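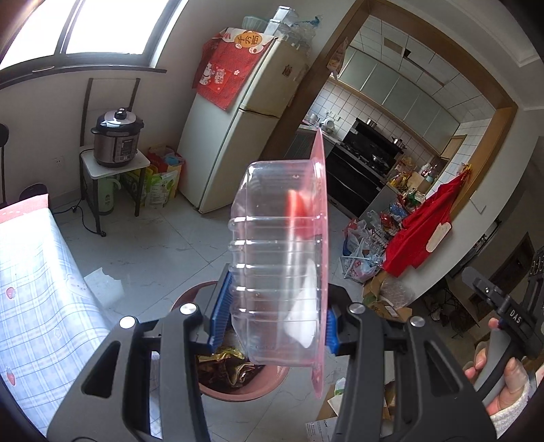 The lunch container question, again

Every June somebody forwards me an article promising that takeout containers can be rinsed, dried and used forever. I've been throwing them in the bin by the table for years and feeling bad about it for maybe ten seconds each time. So when Ga-eun Jeon asked me to try her method for this issue, I said yes, mostly so I could complain about it.

Her method is simple. Keep every clear tub that comes into the house for a month, wash them by hand, and see which ones you reach for again. I kept 19. By the end of the month I had thrown out 14 of them, so you can guess where this is going.

The thin lids go first. They're fine when you carry the food home and they snap on once or twice more, then a corner splits and the whole thing leaks in your bag. Ga-eun says I open them wrong (thumb under the corner, apparently, never pull from the side). I tried her way on three tubs and split two lids. She says that's an improvement.

Ribbed sides are the other trouble. They make a flimsy tub stiffer, I'll grant that, but sauce gets down between the ridges and a sponge rides right over it. A bottle brush does the job if you have the patience. I don't, at nine at night.

Then there's the recycling claim. Ivmont takes clear tubs at the drop-off on Chávez Street, but only clean ones, with lids of a different color kept separate. I asked at the desk what happens to the colored lids and got a shrug and a leaflet. The leaflet didn't say either. Until someone can tell me, I'm filing that one under wishful thinking.

What did work? Dry things. The five tubs I still have hold rubber bands, birthday candles, seed packets and two kinds of screws, and they've been perfectly good at it. None of them has gone near soup. If you want something for leftovers, buy a proper box with a gasket and stop fighting with lids - I've had the same two for six years.

Ga-eun disagrees with nearly all of this and has asked for equal space next time. Her own count stands at 219 saved tubs, stacked in a hall closet. I have seen the closet. She can't get the vacuum out.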